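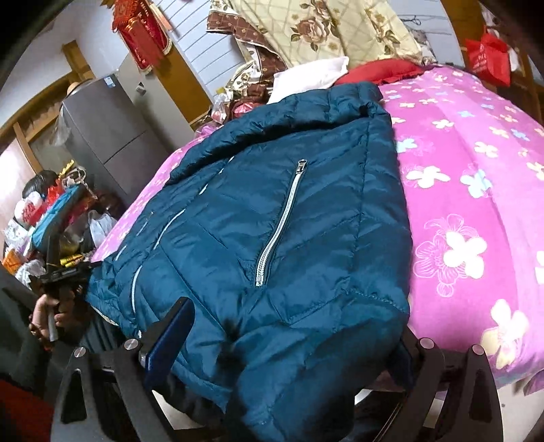
Teal puffer on the bed.

ok so people keep asking how the Zarkico raise went and I keep saying "long story," so let me just tell the long story. Thread, sorry in advance

For anyone new: Zarkico is me and Teresa Seixas. We make booking software for small vet clinics. Appointments, reminders, the waiting list, the thing where a dog needs two slots and the front desk forgets. Very unglamorous and I love it

We started looking for a seed round in April. We had 80 clinics paying us every month and a spreadsheet of investors that Teresa had color coded. Green was "will definitely answer." I'd like to report that green did not definitely answer

The spreadsheet had 100 names. We wrote every single email by hand because somebody on a panel said you have to. Took us most of two weeks, and I still managed to send one that opened "Hi Unus" to a person who has never worked at Unus

(he was nice about it! he said no, but he was nice about it)

Out of those we got 20 first calls, and I was thrilled with that. I made a little chart. Teresa asked me to please stop making charts and go fix the invoice page

First calls all go the same way. Five minutes of small talk, then they ask how big this can get, then you say a number you practiced in the shower, then they write something down and you can hear the keyboard

The question I got the most was "so is it Skineo for vets?" Skineo does booking for skin clinics, if you haven't run into them. I said no for the first six calls and explained why at length. On the seventh I said "yeah, kind of" and got a second meeting

I have mixed feelings about that. It IS kind of true. They book people, we book cats. But their clinics pay at the desk and ours have insurance paperwork and emergencies and a guy who brings in four parrots without calling. Half our product is the parrot guy

Teresa hated the comparison more than I did. She worked a front desk for years before this and she can talk about check-in forms for an hour. I put her on every second meeting after that and it went a lot better, she just tells them what a morning at the desk looks like and they stop typing and listen 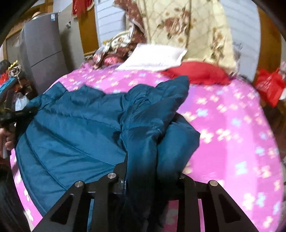
Anyway, second meetings. We had seven of those and I was sure we'd be done by the end of the month. Reader, we were not done by the end of the month

What happens is everyone wants to be second. "We'd love to come in once you have a lead." Great, wonderful, who's the lead? "Oh, not us, we don't lead." I had five of those in a row and I started putting them in a separate tab called LOVE TO

We did have one term sheet early. I'm not going to say who from. It looked good on page one, and then our lawyer Fernanda Gouveia called me while I was in line at the grocery store and said "did you read the part on liquidation preference" and I said yes and she said "did you really" and I said no

If you haven't seen one: a 1x preference means that in a sale they get their money back first, or take their share, whichever is better for them. Pretty normal. This one was 2x AND they got their share on top. So if we sold for a so-so price, Teresa and I could've worked for years and walked off with lunch money

I asked if they'd move on it. They said it was standard. Fernanda laughed for a while

We said no and it was horrible. I didn't sleep well that week. We had four months of cash left and I'd turned down the only offer we had over a paragraph I'd skimmed in the first place

Then we met Erasto Kirui at Shetty. It's a small fund and they weren't even in the spreadsheet! One of our own customers sent him to us, Florêncio Frade, who runs three clinics and had complained to him at dinner about every piece of software he uses except ours

Lesson there, I guess: I wrote all those emails by hand and the one that worked was a customer being grumpy over dinner. I don't know how you plan for that. You can't really email your customers and ask them to complain to rich people

Erasto's first call was so different. He didn't ask how big it could get. He asked why clinics leave us, how many had, and whether he could talk to one that did. I gave him Rosário Teixeira's number, with her ok, and then I sat there and ate a whole sleeve of crackers

Rosário left us last year because our reminders went out at weird hours and her clients were getting texts at 5 a.m. about worming tablets. Totally fair. She told him exactly that. She also told him we fixed it the week she left and that I'd called to say sorry, which I'd forgotten about

He called back two days later and said Shetty would lead. I said "great, thank you" in a very calm voice and then hung up on him by accident

The rest was paperwork. So much paperwork. We had a signed copy of everything except our own founder agreement, and that one was in Teresa's car. Three weeks of me asking Fernanda if this was normal and her saying yes, this one's normal

And the LOVE TO tab? Four out of five came back once there was a lead. We only had room for two. I tried not to enjoy writing those replies and I did enjoy them a little bit

So the money landed today, 23 Jul 2026. I refreshed the bank page so many times it logged me out. We're not announcing the amount — small round, small company, and I'd sooner talk about the clinics

What it pays for: two engineers, one support person who isn't me, and a real phone line. We're trying to get to 1000 clinics. Teresa says I have to stop saying that out loud until the phone line works

Couple of things people DMed me while I was posting this:

Do you need a deck? We had one, 11 slides, and Erasto says he opened it after he'd already decided. The others all wanted it before the call. So yes, you need one, sorry

Should you hire a lawyer for a seed round? YES. Get one who has done a lot of these and let them read it before you get attached. The bill stung and it's the best money we spent all year

Would I take the bad terms if we'd had one month of cash left instead of four? Probably, yeah. I think about that a fair amount. Start earlier than you think you have to — we should've started in the winter and I kept putting it off to fix the invoice page

Did the invoice page get fixed? It did not

We're hiring for support first, remote is fine, and you get a lot of pet photos. If you've worked a clinic front desk you go right to the top of the pile. Send Teresa a note, she's reading them all herself and she answers faster than I do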